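The Short Course at Hendetside
A walk around a par-3 layout that takes its greens seriously

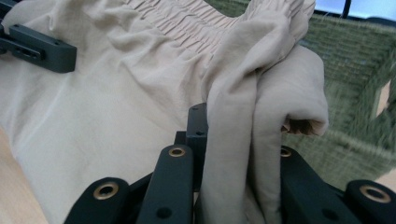

Light fabric and a stretch waist: easy clothes for a warm round.

Most people who play Hendetside for the first time leave the driver in the car. The longest hole is 243 yards, downhill and usually downwind, and the rest ask for short irons and some patience with the putter.

Bożena Zawadzka took over as head greenkeeper after a long spell at Sandhu, a much bigger club. She cuts the greens by hand and moves the holes every morning before the gate opens. In October she lets the rough go brown and puts the water where it matters – on the tees, which take a beating from all those iron shots.

The sixth is the hole regulars argue over. It plays across a pond to a green with two levels, and a ball left on the wrong one rarely gets down in fewer than three putts. Genowefa Jakubowski has played it twice a week since the course opened and still aims for the bunker side. "I can get out of sand," she says. "I can't putt up that hill."

Carts are not allowed, but the walk is gentle and the paths were resurfaced last spring. Clubs can be rented at the desk. Tee times after 4 p.m. are cheaper, and two players can usually get out without booking.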